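Home Help Board > Living room and dining > Tables and coverings

Tablecloth keeps sliding off + charging leads everywhere, what do I do?

Asked April 12, 2018
3 answers

Sorry if this has been done before, had a search and only found stuff about ironing.

Got a table in the middle of a tiled room. Middle, so no wall socket near it. Everybody wants to charge things at it so there's a power strip living on top, plus a charger, plus whatever wires. Over that a yellow-green cloth I'm fond of and don't want to give up. Cloth is a Jasińska one, the thin sort, bought in July in the sale, and it slides if you so much as look at it.

What I've tried

- tablecloth clips, the metal ones. Ping off. The table edge is too thick for them I think
- tape under the corners. Left gum on the table, took ages to get off
- folding the extra under. Looks ok for a morning

Also the cloth is too big. Or the table's too small. One corner always ends up lower than the rest and people catch it going past. I pull it straight, next day it's down again.

Power strip lies near the back left and its lead goes over the left edge, the charger is nearer the front with a thin white cable that runs right across to the other side.

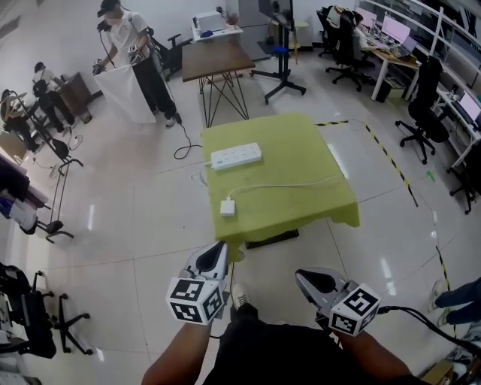

Get the strip off the table first, said Gromer, the cloth is the easy bit. Every time somebody pulls a plug out of that thing they drag the cloth with it, and you're blaming the cloth.

Fair enough, but off the table and on to what? I don't want it on the floor, the floor gets mopped. So really two questions.

1. how to stop a thin cloth moving about on a smooth top
2. where does the power strip go so people can still reach it

Not drilling the table if I can help it. Budget is small, 25 quid for the lot.

Answer 1 (marked as helpful by 56 people)

Had the same fight with a kitchen table. What worked for me, in order.

Take everything off. Wipe the top, dry it properly, any polish left on there and nothing will grip. Then a piece of non slip underlay, the rubbery mesh stuff you put under rugs, cut 3 cm smaller than the table all the way round so it doesn't peep out. Cloth on top of that. Don't buy the foam kind, it goes crumbly and sticks to the wood.

Onda do it on a roll, I had plenty left over and did the drawers with it.

For the corner, measure the drop on all four sides with the cloth centred. If it's uneven when its centred then the cloth was cut crooked and no amount of pulling will sort it, needs a new hem. If it's even then it's just sliding and the mesh will fix it. Hem is an evening's work, or iron-on tape if you don't sew. Test the tape on a bit that doesn't show, some thin fabrics pucker horribly.

Weights do help too but sew them inside the hem, don't hang them off clips. Clip-on ones swing and bang people on the knee.

Power strip. Check the back of it, a lot of them have keyhole slots for hanging on screws. You said no drilling, so get one of those cable trays that clamps to the table edge, strip lies in it under the top. Measure how thick the edge is before you order, you already found out about that with the clips!! Feed the lead down one leg and hold it there with velcro ties, leave some slack at the bottom.

And don't leave a charger sitting on cloth, they get warm. Put a tile or a saucer under it at least.

Answer 2

just get oilcloth. wipes clean, heavy, doesnt move. no idea why people bother with the fabric ones

Answer 3

Mostly agree with the long answer but a clamp tray isn't great with a cloth that hangs down, you have to lift the cloth each time you want to plug something in and you're back to dragging it about. I had a Flolleck one and took it off again after 2 weeks.

What I do now. Strip stays on top but in a shallow box with a lid and a gap at the end for the leads. Box sits on its own square of the mesh. Looks tidy and the plugs don't get coffee in them. Don't cram the big chargers in a closed box though, leave those out in the air.

The wire that goes across the whole table, get a shorter one or move the charger to the side where the thing gets used. Sounds obvious but I had mine the long way round for a year.

The lead going down to the floor matters more than the cloth imo. Tiles are slippy and a loose lead on them slides right out to where people walk. Rubber floor cover, the sort with a channel underneath, from wherever the lead lands over to the wall. Weigh the ends down or use the double sided stuff made for tiles, not carpet tape, it leaves a brown line.

Oilcloth is fine by the way but it creases if its been folded in the post and the creases take ages to drop.

Comment from the asker

Thanks all. Ordered the mesh, will measure the drop at the weekend. Is the underlay ok if the top's been waxed? It was waxed once, no idea what with.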